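# Keeping a pet bed fresh through the winter

Our old dog sleeps for most of the day from November onwards, so his bed gets a proper hammering, and by Christmas the whole kitchen used to smell of him (visitors were too polite to say so, but I knew). I've picked up a few habits over the years that keep things bearable, and a couple of you asked me to write them down. 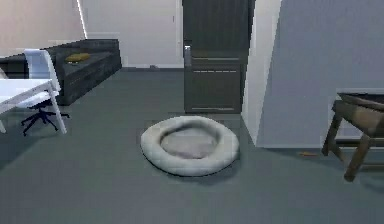

*A round bed with a padded rim, in front of a tall grey cabinet.*

**Hoover first, always.** If you put a hairy bed straight in the wash, the hair turns to felt and goes everywhere, including the filter. I use the small upholstery head and go round the inside of the rim twice, where the fluff collects. A damp rubber glove does the rest. Drag it towards you in short strokes and the hair rolls up into sausages, very satisfying!

**Bicarb overnight.** Shake on a good layer, rub it in a bit with your hand, leave it till morning and hoover it off. Keep the dog out of the room while it's down, he really shouldn't be licking it up. I keep mine in an old flour shaker with BICARB written on the lid in marker pen, after a very odd batch of scones in March.

**Washing.** Check the label before anything else. Ours says 30 degrees and I stick to it, with half the usual amount of non-bio and no fabric softener at all. Softener leaves a coating that seems to hold on to the smell, and lots of dogs don't like the perfume. I add an extra rinse as well. If the bed only just squeezes into your drum, take it to the launderette and use one of the big machines. I tried to save the money once and spent the evening with my arm in the door seal.

**Drying takes longer than you think.** A thick rim can feel bone dry on the outside and still be soggy in the middle, and then you get that pond smell and have to start again. Spin it twice. Stand it on its edge over the airer, turn it every few hours and squash the padding about with your fists each time. Mine needs two full days indoors at this time of year. Chak-lun Yang from our allotment swears by putting a couple of clean tennis balls in the dryer on low, and he's right, the stuffing comes up lovely, but do make sure your bed is allowed in the dryer.

**Flat patches.** If the rim has gone lumpy, tease the filling apart through the cover with your fingers, working from the thin bit towards the fat bit. If there's a zip, open it and top it up from an old pillow.

**Where to put it.** Out of draughts, away from the boiler, and somewhere you can get the broom round. I lift ours every Friday and wipe the floor underneath, then leave the bed propped up till the floor has dried. On a cold floor, a folded blanket underneath makes a big difference to old hips.

**A spare.** Keep an old fleece throw for wash days. I rub it on the dog a bit first so it smells right to him, otherwise he stands there and stares at me until bedtime.

Next time I'll do leads and collars, which are a whole other kind of grubby.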